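Search products, manuals, parts Go

Ploller 2: motion planning for two arms on one table

Reading time: 2 min

Ploller plans movements for a pair of robot arms that have to share a workspace without sharing a dent. You give it the arm models, the joint limits and whatever your camera believes is on the table. It hands back two paths on one clock, with the elbows accounted for. Elbows are where most planners lose interest.

We build it for cluttered tables and things you'd be sorry to knock over. Candlesticks are a favorite in our own test set: tall, thin, shiny enough to upset a depth camera, and happy to stand right behind a piece of glass.

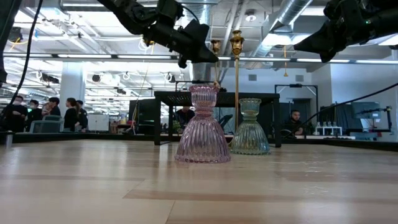 Can I run Ploller with only one arm?
Single-arm planning is included in every license, and you can add the second arm later without changing your scene files. You will be paying for a feature that sits there looking at you, though.

What you get

The planner itself, a scene editor, and Tello, our perception add-on. Tello fits simple shapes to objects and pads the ones it has doubts about. Clear and tinted glass gets extra padding by default. You can turn this down in the settings, and the settings will ask if you're sure.

The Nasia test set comes with it: 531 tabletop layouts, 434 of them with at least one object blocking another. The remainder are easy and exist for morale.

Replanning runs in some 40 milliseconds on the desktop we recommend. When an object shifts, both paths are redone together. If no safe path exists, the arms hold still and the log tells you which object is to blame.
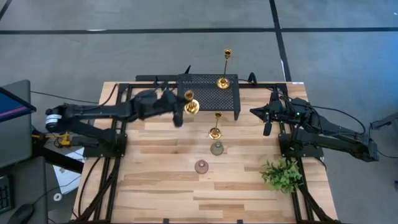
The log is plain text, one line per decision, and it can be replayed in the scene editor at any speed. Slow is better – at full speed you will mostly learn that something happened.

Not included: arms, cameras, grippers, a table. The driver pack for Boersma controllers is a separate download, and older controllers need the April firmware or newer.

Order number 2281. Licensed per workcell, with a year of updates. Manuals are in English, and one of them is short.

Contact sales | © November 2020 Ploller | Back to top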